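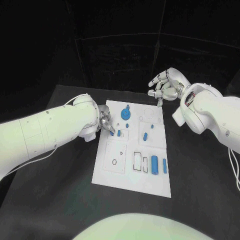 3 min read

Business > Opinion > Aviation

Give the little airlines a runway

I flew Skuretti for the first time in February, up to Wiriya and back, and I've been boring my friends about it ever since. Eighty-seven seats, two cabin crew, a proper cup of tea. We left on time! I'd forgotten a short flight could be that easy.

So I'd like to make a cheerful case for regional carriers, at a moment when most of the talk is about mergers. The big groups will tell you that thin routes don't pay. Plenty of them don't, if you run them with an aircraft built for somewhere else and a head office three time zones away. Skuretti runs nine routes, all under two hours, and keeps its planes moving from breakfast until dark.

Pichit Thaweesak, who handles its scheduling, told me the whole trick is in the turnaround. "If we lose ten minutes in the morning we're chasing it all day," he said. His favourite flight is the Tuesday freight-and-passenger run to Zesimard, which carries seafood one way and machine parts the other (he talked about the seafood for quite a while, and I enjoyed every minute).

What worries me is airport charges. A small plane at Starora pays a flat landing fee of $1,935, the same as a jet with three times the seats. Spread that over a half-full cabin and you can see why fares creep up and the evening service is always the first to go. A fee based on weight would be fairer, and I'd love to see the airport try it for a year.

Boonsong Suwannarat, who exports cut flowers from Wiriya, disagrees with me on this one. He thinks the airport needs the money for cold storage, and that growers would gain more from a decent chiller than from a cheaper ticket. It's a good argument — I've gone back and forth on it — but a chiller is no use to him if the plane stops coming.

Governments are happy to step in when a national carrier wobbles. I'd like some of that energy to go to the seven o'clock turboprop, with its tea and its crates of prawns. I've already booked my next trip.

Shares 87 | Comments 9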